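Wiswood Home Notes
Kitchen and table tips

Bottle racks, trays and bowls: getting more out of the table you already have
Updated March 6, 2025

I love a big table. Ours does breakfast, homework, parcels and the odd bit of sewing, and for years it was also where everything in the house came to rest and stayed. These are the habits that have stuck, and most of them cost nothing at all!

Start with a bare top

Take the whole lot off, even the things you're sure belong there. Wipe it down with warm water and a drop of washing-up liquid, then go over it with a dry cloth so you don't get streaks. Only put back what you used in the last week. The first time I did this I filled a carrier bag with pens, dead batteries and takeaway menus (one of them from a place that closed last June).

Give drinks their own corner

Bottles wander. Somebody opens one, leaves it by the bread, opens another, and by teatime you've got half-full bottles from one end to the other. A wire bottle rack sorts this out beautifully, and it doesn't have to be for wine. Soft drinks go in just as well, as long as the caps are screwed down tight before you lay anything on its side. Keep the rack at the back corner, out of elbow range, and put the newest bottles furthest in so the older ones get drunk first.

Racks with thin metal feet can mark a soft surface. Stick a dot of felt under each foot and change the dots when they go flat.

Pick a tray you like looking at

A tray is the best tidying tool I know. Keys, post, salt and pepper, the sticky jam jar: put them on a tray and you can lift the lot in one go when it's time to lay the table. A raised rim catches the crumbs and drips, and rounded corners are so much easier to wipe out than square ones. Go for one that makes you smile, too, as you'll be far more likely to use it. A pale tray shows up tea rings quickly, so rinse it the same day. For stubborn rings, a paste of bicarbonate of soda left on for 6 minutes does the trick, but be gentle over any printed pattern.

Our cream tray has "Rabbit" written across one corner and a little line-drawn bunny saying "hi" in the opposite one, and I'm very fond of it. It sits near the back with a folded dark grey cloth to one side and a mint-green bowl just past that, so a spill never gets far.
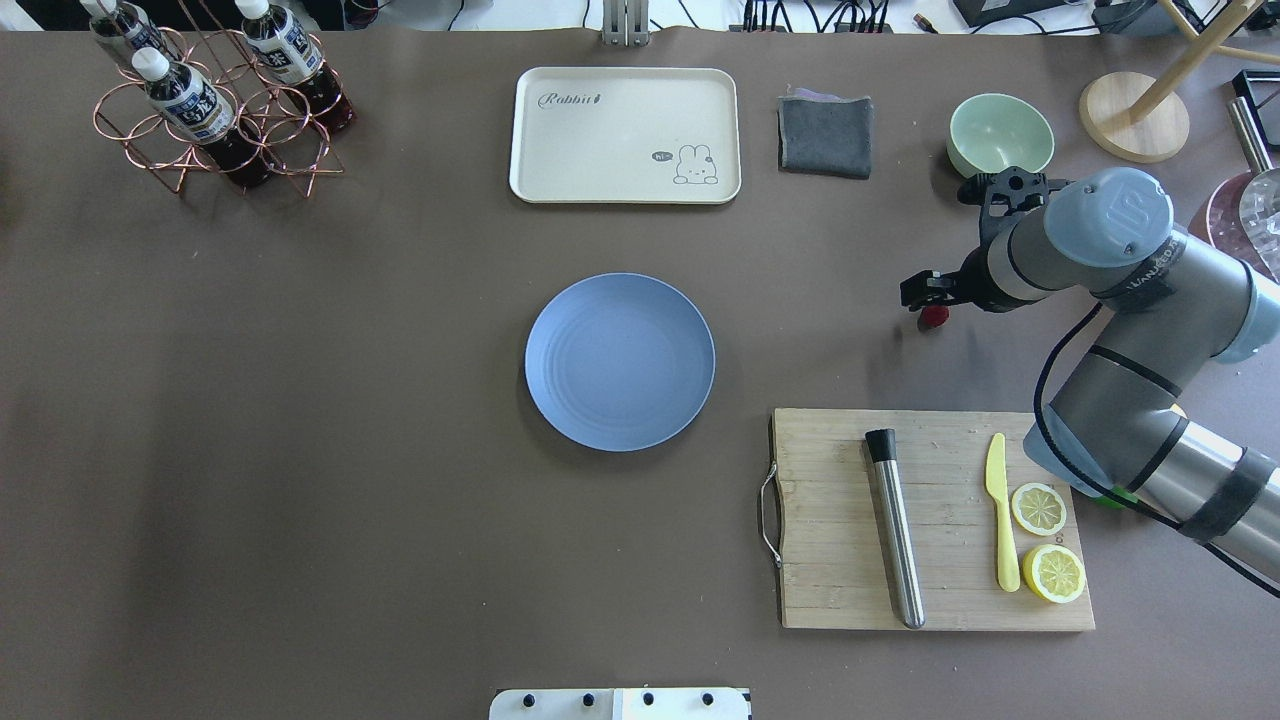
Fold the cloth the same way every time

Halves, then halves again, with the open edges facing away from you. It takes seconds and you can grab it one-handed. Keep one cloth out and the spares in a drawer, and swap it every evening whether it looks grubby or not.

Let one bowl be the catch-all

Small, light and easy to wash is what you want. Hair bands, coins and stray screws go in, and when the bowl is full you have to empty it before anything else can be added. It works on children as well!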